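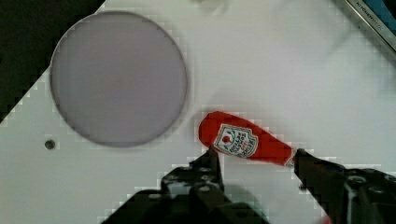 Section 2. Setting the table

Before you start: read section 1 if you haven't (unpacking, what goes in which bin). This part is only the table and what goes on it. Written up for the Widascombe room, works for Nisbridge too, same white top.

Last revised 4 Nov 2018, D. Ra and R. Rawashdeh. Throw out the older sheet, the one with the coffee ring on it. It has the pan on the wrong side.

What you need

Table, top wiped
The dishes bin: plate, colander, mug, blue cup
The cooking bin: black pan, green spatula
The food bin: bananas, strawberry, orange slice, ketchup bottle
Soft cloth, dry
Soft cloth, damp
Spray bottle with plain water and a drop of dish soap (see Mixing the spray)

NOTE: There is more in the bins than goes out at one time. Leave the rest in. A crowded table means things on the floor by snack time.

2.1 Mixing the spray

1. Fill the spray bottle with 300 ml of lukewarm water. Line on the side in black marker.
2. One drop of dish soap. One. The smell hangs around otherwise and the top goes streaky.
3. Turn it over a couple of times. No shaking, you'll be spraying foam.
4. Write the day on the tape. Make new every week.

CAUTION: No bleach spray on the toys. No glass cleaner on the tabletop. If the only bottle you can find is the unlabeled one under the sink, leave it there and ask.

2.2 Wiping the top

1. Everything off. Including whatever got left from the day before.
2. Spray the cloth, not the table. The top has small holes in it and water sits in them.
3. Wipe from the far edge toward you. Long strokes.
4. Go around the holes with the corner of the cloth. Crumbs in a hole – use a dry cotton swab. Not a pencil, not a paper clip, the edge chips.
5. Dry cloth, same direction.
6. Look at it from low down, against the light. Streaks show on white. Wipe again if you see them.

NOTE: Crayon comes off with the damp cloth if you get it the same day. Marker mostly does not. Jin-sol has had some luck with a pencil eraser, go gently.

NOTE: Do not put the toys down until the top is dry. They stick a little and then somebody yanks.

2.3 Checking the toys

Do this at the bin, before anything goes on the table. Quick, two minutes.

1. Plate. Run a thumb along the rim. Any rough spot, set it aside.
2. Pan. Check inside, things get hidden in there. Same for the mug.
3. Spatula. Look at the slots, old modeling dough gets stuck in them and goes hard. Toothpick, then rinse.
4. Colander. Hold it up to the window. Blocked holes, same toothpick.
5. Food pieces. Look for splits and anything coming off. Small bits are the ones that matter most, check the strawberry and the orange slice every time.
6. Ketchup bottle. Check the white label at the corners. If it's lifting press it down, don't peel it.

CAUTION: Any piece that is cracked or split goes in the Repairs tub, not back in the bin. Tell Dae-han. Do not glue it yourself. The last glued one came apart in about the worst place.

2.4 Putting things out

Stand at the long side nearest you, the side with the low shelf. Left and right mean your left and right. Far edge is the one away from you.

1. Pan first. Far left corner. Spatula goes in the pan, handle end in the middle, head out to the left.
2. Plate by the far edge, near the middle. Flat side down. It should sit without rocking. If it rocks there's a crumb under it.
3. Bananas to the right of the plate. Keep them in a bunch.
4. Colander on the left, lengthwise, one handle tab away from you and one toward you. Leave a gap to the pan so small hands get in between.
5. Mug to the right of the colander. Open side up, handle toward you.
6. Blue cup in front, near the middle. Fine if it has somthing small in it, that's usually where the game picks up again.
7. Strawberry to the right of the cup, orange slice next to that.
8. Ketchup bottle last, to the right of center. Lay it on its side. Standing up it gets knocked over and rolls.
9. Step back and look. Gaps between everything? Done.

NOTE: Nothing lined up with a ruler please. Close is fine. The point is that each thing can be picked up without moving the thing beside it.

NOTE: Bottle can lie at a slant or straight, no matter. Just not on top of the plate.

CAUTION: Spatula head is allowed over the edge of the table. The pan is not. Push the pan back in if it creeps, it does creep.

CAUTION: Don't cover a hole with the food pieces. Small ones rock on it and drop off the edge of the pile, then you're under the table looking for an orange slice.
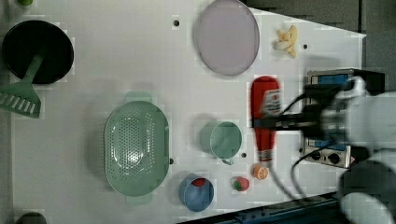 2.5 Changing things around

The layout in 2.4 is the one we start with. After a week or so they've seen it. Ways to change it without starting over:

Breakfast. Plate and mug to the front, bananas on the plate. Pan stays where it is. Ketchup back in the bin.

Washing fruit. Strawberry and orange slice in the colander. Colander in the middle. Blue cup beside it for pouring (pretend pouring, no water on this table).

Stove. Pan in the middle with the spatula. Everything to eat around it. Busy one, only put it out if there are enough grown-ups in the room.

Store. Food in a row along the front. Plate as the counter. Cup for the money. We use bottle tops for the money, they are in the drawer with the tape, count them back in afterward.

NOTE: Change one thing a day if the group is new. Rasha's rule and it works. Big changes in the first week and you get a lot of "where did the pan go".

NOTE: Real food never goes on the plate or in the mug. Not even a cracker. It looks like a dish so somebody always tries. Snack is at the other table.

2.6 During the session

1. Leave it alone. Let it get messy.
2. Pick up from the floor only what someone could step on. The bottle and the spatula are the worst for that.
3. Anything that's been in a mouth: out of play, into the dish tub under the shelf. It gets washed before it comes back.
4. If two kids want the same thing (ketchup, nearly always) put out something else from the food bin. Don't hide the ketchup. They know.

CAUTION: No leaning or climbing on the table. If a leg feels loose stop using it and clear it off, then section 4.

2.7 Clearing and putting away

1. Food first, into the food bin. Check in the cup, the mug and the pan for strays.
2. Spatula and pan. Spatula goes inside the pan, pan flat at the bottom of the cooking bin.
3. Plate at the bottom of the dishes bin. Colander on the plate. Mug and cup in the colander.
4. Lids on. Click both ends.
5. Wipe the top again, same as 2.2. You can skip the low-down look if you're running late.
6. Bins on the shelf, labels out.

NOTE: Don't jam the mug inside the cup to save room. They stick, and getting them apart is a two person job.

NOTE: Dish tub gets emptied at the end of the day not the next morning. Warm water and soap, rinse, stand on the rack. Dry before they go in the bin. A damp bin smells by Monday.

2.8 If something is off

Plate slides when touched. Top still wet, or too much soap. Wipe with plain water, dry.

Pan leaves a dark mark. Comes off with the damp cloth. If it keeps happening wipe the underside of the pan too.

Toys feel sticky. Soap again, or juice. Wash and rinse properly.

Color coming off on the cloth. Stop, put the piece in Repairs, put a note with it saying which piece and what you wiped it with.

Piece missing. Look under the shelf, then in the dress-up pockets. Then the missing list on the inside of the cupboard door. Write your name so we know who looked.

Top looks yellow in one place. Tape residue probably. Don't scrape. Leave it for Jannik, he has the stuff for it.

Need a replacement piece: write it on the order sheet, right colum, with the color. "Cup" is not enough, we ended up with the wrong one last time. Orders go in to Wernetti at the end of November and whatever isn't on the sheet by then waits.

Section 3 is the shelf and the bin labels.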